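Open Days Should Show the Slow Part

The Valico open day on December 6, 2024 drew a good crowd, and most visitors went first to the finished machines. Our institute believes the more useful hour was spent on the laundry work, where clothes are handled with hand-held grippers so that robots may later learn the same motions.

Hugo Maillard, who led the tour for Praleo, gave the session 30 minutes. It deserved more. Visitors who follow one garment closely begin to understand why household robots remain rare – cloth does not hold its shape, and every fold starts from a different place.
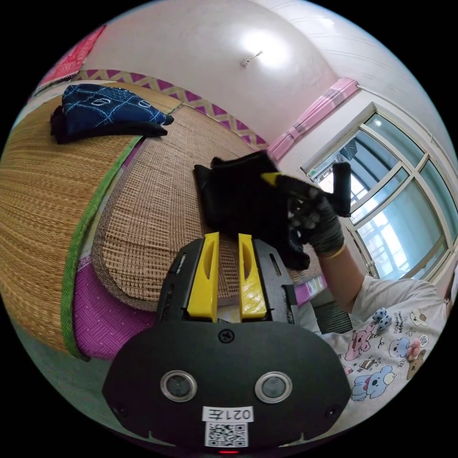
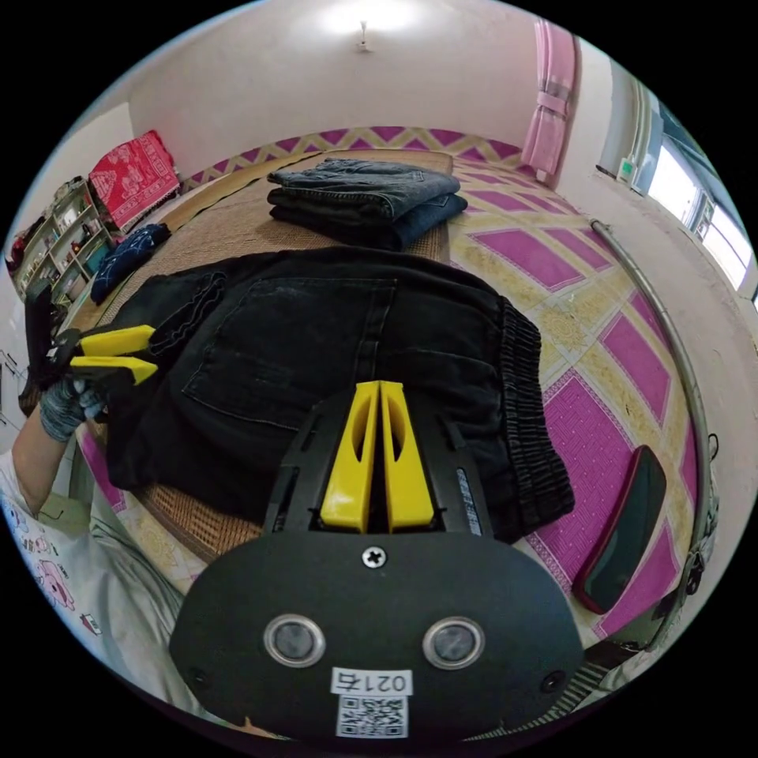
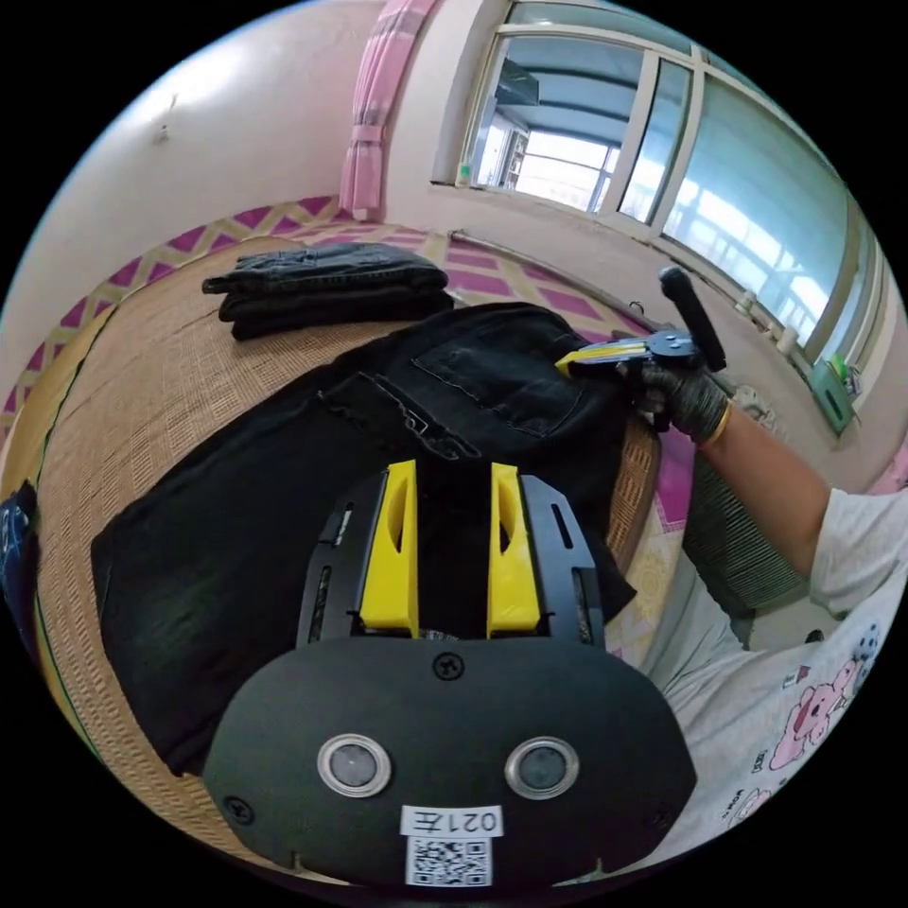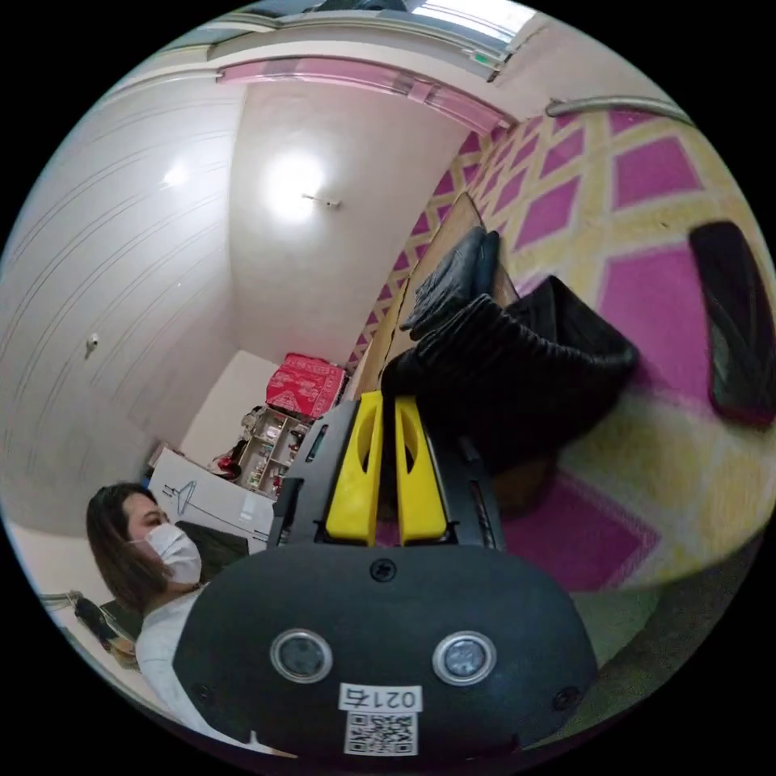

Hand-held grippers and dark fabric, from the folding work.

Public debate on automation tends to move between alarm and sales talk. Both would be improved if more people watched ordinary skill being recorded, one garment at a time. A school board or a care provider weighing a purchase should ask how many such recordings stand behind a product, and who was paid to make them.

We therefore urge Valico and its partners to keep this session on the program in April, to double its length, and to let visitors try the tools themselves. The polished demonstration can be moved to the afternoon.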